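Chiyo Imai cozinha há 20 anos no mesmo apartamento e diz que a mesa da cozinha continua sendo o lugar de tudo. "Tábua, pano, tigela de inox, fica tudo à mão. O que uso menos vai para o fundo, junto da parede", conta.

Guardar a louça em armário nunca a convenceu. "Armário é para visita. Eu preciso ver as coisas."

A tábua de corte ela lava logo depois de usar e deixa secar em pé. 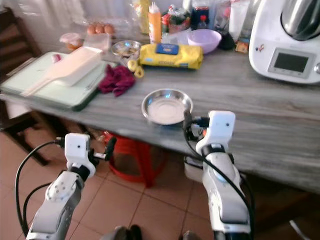

Com que frequência trocar o pano de cozinha?

Todos os dias, ou antes, se tocou em carne crua.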